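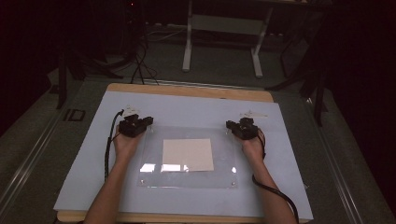

Jutside Paper Folding Club — Tabletop Group

README for the folding station notes

Hi, I'm Maham Dhanial and I look after these notes. They cover how we set up a table for folding, what paper goes on it, and how the files in this folder are named. If you only want the paper list, skip to the end.

The table
We fold on the wooden tables in the carpeted room. A pale foam board goes down first, then a clear acrylic plate in the middle of it, and the sheet goes on the plate. The acrylic has small metal screws in it, so keep your paper well inside them (I've torn a corner on one and I was pretty cranky about it). It's also shiny stuff and it bounces the ceiling lights straight back at you. If the glare is hiding your crease, turn the plate a bit before you start squinting.

Please don't fold straight on the foam. It gives under your nail and the crease goes mushy.

The paper
Beige squares, matte, one at a time. Signe Holst did the cutting back in October and left us 3000 sheets, which sounded like heaps until the beginners got going. Check your edges are straight before you start — a sheet that's slightly off square will drive you mad by the fourth fold. White on one side and colour on the other is lovely for finished models, but for practice we stick with the plain colour.

The files
notes.txt is my running log, typos and all.
folds.csv has one row per sheet: sheet number, fold name, who was folding, and whether the corners met.
old_patterns holds Custódio Prata's diagrams from 1985, typed up by Bushra Mohmand. His names for things don't always match ours, so "book fold" in his pages is what we call a half fold.

In folds.csv the last column is 1, 2 or 3, where 3 means the corners met properly. Fahad Sandhu marks harder than I do! I haven't tried to even that out.

Paper in stock
Beige square, matte: plenty
Tenik white: nearly gone
Zumen thin: don't use it for beginners, it tears

Last tidied December 29, 2022. If you change a column name, put a line in notes.txt so I can find it later.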